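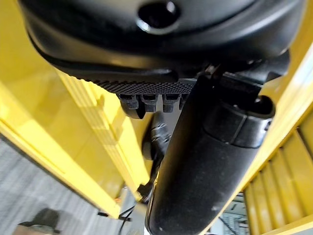 A fine crosshatched grip pattern, close up

Inent Rikard stair tread kit, reviewed after one winter
By Piret Rebane
May 22, 2025

My house in Gendport has a stair of painted pine, quite steep, with a turn at the top where the steps become narrow on one side. The previous owner painted it with a glossy grey paint. It looks very nice and it is terrible to walk on in socks. I slipped on it two times in our first autumn, the second time with a basket of wet towels, and after this I decided to stop being brave and buy something.

I want to write this review with some detail, as the reviews I found before buying were mostly written on the day the parcel came. A stair tread is easy to like on the first day. The questions are what happens with the corners, what happens with the dirt, and what happens when you want to take it off.

What I bought

The Rikard is a kit of self-adhesive treads for indoor stairs, sold by Inent. I paid 148 dollars at Pētersons, the flooring shop near the harbour, and it was the same price in their online store. For this you get fourteen straight treads, a bottle of cleaner, a small hard roller, a paper template and a sheet of instructions. There are four colours. I took the charcoal. The sand colour was more beautiful in the shop, but we have a dog.

Each tread is a flat piece with rounded corners. The top surface is a slightly rough, rubbery layer with very small grains in it. I had expected a pressed pattern, the crosshatch type that you find on many grip surfaces, and I asked Pētersons about it. The man at the counter, Priit Mockus, had both kinds on the shelf and let me rub my hand and then my sock on them. The crosshatch one held the sock a little better. It also held everything else: dog hair, crumbs, lint from the dryer. The grained one was nearly as good and I could wipe it with one pass of a cloth. I am still satisfied with this choice, although my neighbour Sinéad Egan has the crosshatch treads on her cellar steps and she would not change them. Her cellar steps are concrete, and people go there in shoes.

Preparing the steps

The instructions say "clean and dry surface, free of loose paint". This is one short line, and in my house it was most of a weekend. Glossy paint looks clean when it is not. I washed each step with sugar soap, rinsed it, let it dry over night and then used the cleaner from the kit. The bottle is too small. It was empty at step nine and I finished with ordinary rubbing alcohol, which Pētersons told me by telephone is more or less the same thing.

On the edge of three steps the paint was lifting. I scraped it, sanded it by hand, and put primer and one coat of paint. Then I waited a week before gluing anything on it. The sheet says 47 hours for fresh paint, a strangely exact number, and I think it is too short if your house is cool. Paint which is dry to touch can still be soft below.

If your stair is oiled or waxed wood, please ask before you buy. The box says in small letters on the bottom that oil and wax are not suitable, and I would prefer these letters on the front.

Putting them down

Two people make this much easier. My husband's uncle, Gediminas Vanags, held the template and I placed the treads. The template is a strip of stiff paper with a centre mark and a line for the distance from the nose of the step. You mark two small points with pencil, peel off half of the backing, place the tread on the points, and then pull away the other half from below. The adhesive does not forgive. On step four I put the left side a few millimetres too low, and it has stayed so. I see it every morning. Guests do not see it, or they are polite.

We worked from the top down on every second step, so that we could still go to bed. The next day we did the others. This advice is not on the sheet and it should be. The treads need one full day without feet on them, and a house with one stair and a bathroom upstairs needs a plan.

The roller is good. It is small, with a handle that fits the hand, and you press hard from the middle to the edges. My wrist was tired after ten steps. Gediminas did the rest with his body weight and I believe his steps are better stuck than mine.

Now the part I liked least. The kit is made for straight stairs. For the three steps at the turn I had to cut the treads myself. The sheet has one drawing for this, and the drawing shows a step that is much more regular than any step in my house. I made my own templates from baking paper, then cardboard, and cut the treads with a new blade and a steel ruler. The material cuts cleanly, with no threads coming out. But the cut corner is sharp, and a sharp corner is where a tread starts to lift. Use a coin to draw a small round on each corner and cut along it with strong scissors. I did this on two of the three steps. On the third I was tired and I left it square.

You can guess which one lifted. It was in the second month, and only the width of a fingernail. I put a drop of contact adhesive below it, laid a heavy dictionary on top for one night, and it has been flat until today.

Living with them

The main thing is the grip, and the grip is very good. I tested with bare feet, with wool socks, with slippers with a felt sole, and with the cheap thin socks which are the worst of all. Felt soles still slide a little, though you have time to notice it. With everything else the foot stays where you put it. Going down with a full basket feels like a normal thing again.

With damp feet after a bath it is also good. I did not try it with a really wet step, and the box says indoor use only.

The dog needed more time than we did. He is old and heavy and had begun to refuse the stair. For a few days he walked on the painted strip at the side and avoided the treads completely, then one evening he was simply upstairs. He now goes up and down with much less noise. His claws have made no marks that I can find.

The sound is a small bonus. The stair was loud before, especially early in the morning when my daughter leaves for work, and now the steps are softer. It is not silent. Old stairs creak from below, and a tread on the top does nothing for this.

Under bare feet the surface is rough but not unpleasant, something like a very fine sandpaper which has been used a lot. My mother-in-law, Laimutė Sakalauskas, says it is too rough for her and she goes up in slippers. I would not want to kneel on it for long.

Cleaning

I vacuum with the brush head, and every second week I wipe with warm water and a little dish soap. Charcoal shows dust more than I had hoped, mostly light dust from plaster and flour. Dog hair comes off easily. The front edge, where everyone puts the foot, has become a bit smoother and shinier on the lower steps. You see it when the hall lamp is on and the light comes from the side. I do not feel any difference when walking, but I will look at it again next winter.

One warning. In January I used a spray floor polish on the painted sides and some of it went on a tread. That tread became slippery in one place for several days, until I had scrubbed it twice with the soap water. Keep polish away from the stair.

Taking one off

I had one tread left over, so I stuck it on a painted offcut of board in the garage at the same time as the others, and in spring I took it off. With a hair dryer on warm and a plastic scraper, it came up slowly in one piece. Some adhesive stayed behind and I removed it with citrus cleaner and patience. The old paint below was fine. My new paint had a matt shadow where the adhesive had been, and in one corner a flake came away as big as a grain of rice. If you rent your home I would ask the owner first.

The alternatives I looked at

A carpet runner is warmer and more beautiful, and for my stair with the turn the fitter at Pētersons wanted much more than I was ready to pay. Clear grip tape is cheap, and I had it on the garage step before. It went yellow and collected dirt at the edges. Grit mixed into paint is what Sinéad's brother recommends. I think it is a good solution if you must paint anyway, but you will not easily go back from it.

Would I buy it again?

Yes, for the straight part of the stair. For the turn I would first ask Inent about larger pieces. They wrote me that loose treads can be ordered in lengths up to 200 centimetres, which you then cut by yourself. This would have saved me one ugly join on the widest step. I wish it was printed on the box.

Good: strong grip in socks, clean to cut, easy to wipe, good roller.
Less good: cleaner bottle too small, weak instructions for turned steps, charcoal shows dust.
My rating: four out of five.

In June I will put the leftover pieces on the step between the kitchen and the back porch, on the inside, and I will add a note here when I know how the adhesive behaves in the heat from that window.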